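Print this page | E-mail this article

4.2 Equipment planning and unit cost

The Starkholm budget was drawn up in May for two hand-held grippers and two head-mounted cameras. Costs were entered per operator and not per device, as each operator at Muston needs both. Cables and connectors were first listed under consumables - an error that left the line short by 10 per cent.

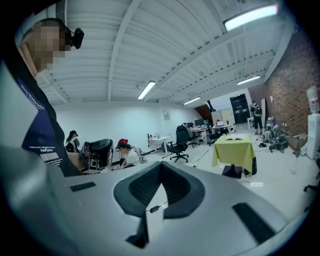 Spare parts were therefore moved to a separate heading and priced for the full period of 32 weeks. Haddad quoted for single units only, while Ondcombe offered a lower rate on larger orders. The second quotation was taken as the base case.

Furniture was costed last. Desks, office chairs and a cloth-covered table were charged to the room, and only the capture equipment was written down over the life of the project. Figure 2 shows a gripper and a head-mounted camera at the site.

Figure 2. Hand-held gripper and head-mounted camera, Muston.

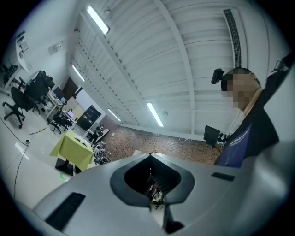
4.3 Replacement schedule

Grippers are replaced after around 41 weeks of use. Cameras are bought again only on failure.

Related items
Leasing or buying: the Ondcombe rates
Storage costs at Starkholm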